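**Boiled wool blanket, is it ruined or can I save it?**
*Dunbridge Home & Hearth board, Laundry and Linens*

**anisa_wibisono**, 11 Jul 2022

Hello all, long-time reader and very occasional poster. My mother-in-law gave us a lovely cream wool blanket when we moved to Sodotstead, and last week I put it through on what I thought was the wool setting and was the cottons one. It has come out a good deal smaller, quite thick, and stiff along one edge like cardboard. I could have cried (I did, a bit). It's still perfectly nice to look at if you don't know how big it used to be! Does anyone have a way of easing it back? She's coming to stay in October and I'd like it on the spare bed.

**mossbank**

Oh you poor love, I've done the very same with a cardigan. Fill the bath with lukewarm water, put in a good squeeze of hair conditioner, swish it about and lay the blanket in for half an hour. Then press the water out without wringing, roll it in towels, and pull it gently outwards from the middle while it's damp. Pin the edges to an old carpet or a spare mattress and leave it until it's properly dry, which in my back bedroom takes 3 days. Mine came back enough to button up.

**Vilhjálmur Þ**

I have to disagree a little with mossbank, though kindly meant. Conditioner makes the fibres slippery and that helps with something that has only tightened up. If it's thick and stiff then it has felted, and felted wool doesn't unfelt, whatever you soak it in. My grandmother kept sheep and she'd have told you to get the scissors out and make slippers. You may gain a hand's width by stretching and that will be your lot.

**mossbank**

Well, a hand's width is a hand's width, Vilhjálmur! I'd still try it before anybody cuts anything. It costs one bottle of conditioner and an afternoon.
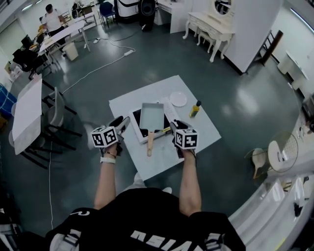 **tambunan_tea**

Can I ask a question while we're on the subject? Does it matter whether you use a proper wool wash or just ordinary washing powder?

**Vilhjálmur Þ**

It matters a good deal over the years. Ordinary biological powder has enzymes in it that nibble at wool, so use a wool wash or a mild liquid without them. For a single wash you'd probably not notice, but a blanket gets washed every spring for as long as you own it.

**tambunan_tea**

Thank you, that explains my poor old throw. I've been using the powder on it since we got married.

**pegs_and_line**

I'm going to be the awkward one and say don't wash blankets at all if you can help it. Hang them out on a dry breezy day, give them a good shake, dab any marks with cool water, and they'll be sweet as anything. I've one from the old Prisard shop that is 23 years old and has been in water twice.

**mossbank**

That's all very well without a dog, pegs! Ours sleeps on everything.

**anisa_wibisono**

You've all been so kind. I had a go at the bath this morning with half a bottle of conditioner and it's now pinned out on the spare mattress with every safety pin in the house. The long side has given a fair bit, but the stiff edge hasn't budged, so I think Vilhjálmur may be right about that part. Would it look dreadful if I trimmed it off and put a ribbon binding round?

**Vilhjálmur Þ**

It would look very well. Felted wool doesn't fray, so you can cut it straight and take your time. Blanket stitch would do too, if you have the patience. Wait until it's fully dry before you measure, and buy more ribbon than you think, the corners eat it.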